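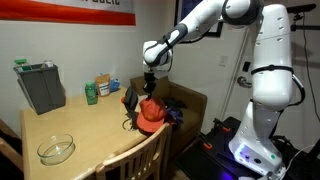

Trulidwood Corner Table, Pale Blond

Every home has a table where things land on the way to somewhere else. The cap comes off, the bag gets put down, a bottle parks itself against the wall and takes up permanent residence. We at Kuko gave up fighting this years ago and started selling furniture for it.

The Trulidwood is a plain wooden table with a light finish and no opinions about how you use it. Run it along a wall with the far end tucked into a corner, and the back edge becomes a shelf you didn't have to drill for. Pouches and bottles lean there nicely. The front stays free for the glass bowl you bought for fruit and now use for keys.

The finish is pale enough that a red cap will show up from across the room, and so, we regret to say, will coffee. Wipe spills when you see them. A damp cloth will do it. Please don't use anything with the word "power" on the label.

Goes with

Rernoda side chair. Light wood, pushes in under the near side, does what a chair does.

Rivadeneira armchair. Brown upholstery, low square back, thick armrest. Sold as seating, though in our experience it's a clothes rack by evening. The cushion holds one crumpled garment without complaint and will probably hold 7.

The practical part

Assembly: 8 bolts, one hex key, 40 minutes. Allow longer if two people are helping.
Weight limit: 40 pounds, spread out. Do not stand on it to change a bulb. Do not let your brother-in-law do it either.
Care: damp cloth, dry cloth. Re-oil in February if you're the type who re-oils things in February.
In the box: table only. Chairs are sold separately -- the bowl, the bottle and the cap you'll have to supply yourself.

Returns are accepted unassembled, with all the bolts. We do check.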